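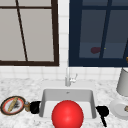
Voteo estrena sus infusiones de cosecha propia y las presenta en bolsitas de papel sin grapa

La casa de tés Voteo ya tiene en la calle su primera colección de infusiones ecológicas, y hay motivos para alegrarse si uno es de los que ponen el hervidor antes incluso de abrir los ojos. Son siete mezclas, todas sin teína, elaboradas con plantas cultivadas en las laderas de Cullent, donde la empresa compró hace unos años unos bancales abandonados que hoy huelen a melisa desde la carretera.

La colección se llama Seppälä, un nombre finlandés que sorprende en una marca de aquí. Viene del secadero: las bandejas en las que se deshidratan las hojas siguen un modelo nórdico de aire templado, muy lento, que conserva el color de la menta y evita ese gusto a heno que arrastran tantas infusiones de caja. Y se nota mucho en la taza (la de hierbaluisa con piel de limón sale de un verde clarísimo y perfuma la cocina entera).

Cada estuche lleva 30 bolsitas en sobre individual. El sobre es de papel, el hilo es de algodón y va anudado, sin grapa, y la bolsita puede ir al cubo de los restos orgánicos. El estuche tampoco lleva celofán. Quien prefiera la hierba suelta la encontrará en lata recargable, de momento solo en dos variedades: manzanilla con hinojo y rooibos con naranja amarga. El rooibos es, por cierto, el único ingrediente de la gama que llega de fuera.

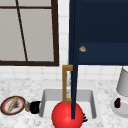

Las otras mezclas son menta piperita, melisa con tila, tomillo con miel deshidratada y una combinación de escaramujo e hibisco que promete ser la favorita del verano, porque aguanta el hielo de maravilla y no necesita azúcar. Con la de hierbaluisa se completa la lista. La de tomillo es la más atrevida: sabe a monte, tiene un punto salado al principio y luego se queda dulce durante un buen rato. En la cata de presentación fue la primera en acabarse y hubo que preparar otra tetera.

En la etiqueta figuran el bancal de procedencia y el mes de recolección, un detalle poco habitual en las infusiones y muy agradecido por los aficionados al té, acostumbrados a leer estas cosas en los buenos oolongs. La primera siega se hizo en mayo, con la menta todavía tierna y antes de que apretara el calor. La melisa se cortó a mano. El escaramujo hubo que esperarlo bastante más, y por eso esa mezcla ha sido la última en entrar en el estuche.

Para prepararlas, la marca recomienda agua recién hervida y siete minutos de reposo con la taza tapada. Parece mucho, sobre todo para quien viene del té verde, pero con la tila y el hinojo merece la pena esperar. La hierbaluisa admite menos tiempo si se busca algo más ligero.

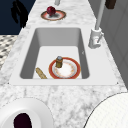
Prestport, 26/11/2019. El lanzamiento se celebró en la tienda que Voteo tiene junto al puerto, con las teteras en marcha desde primera hora y un ambiente estupendo. Se llenó enseguida. Hubo quien fue a probar una sola infusión y salió con el surtido completo bajo el brazo, y también quien pidió la receta del bizcocho de menta que acompañaba la degustación (la repartían impresa en el mostrador, junto a la caja).

La colección puede comprarse ya en esa tienda y en la de Cullent, que abre solo por las mañanas y permite asomarse al secadero cuando está en funcionamiento. En las dos se venden también sobres sueltos para ir probando antes de decidirse por un estuche. El surtido incluye todas las mezclas y viene con una tarjeta que explica con qué va bien cada una: el hibisco con chocolate negro, el tomillo con queso curado, la melisa sola y por la noche.

Voteo trabaja además en una mezcla con flor de saúco, todavía en pruebas, que los asistentes pudieron oler en crudo. El aroma es delicioso, entre uva moscatel y pera madura. Aún no hay fecha de salida, y en la tienda toman nota del correo de quien quiera recibir aviso.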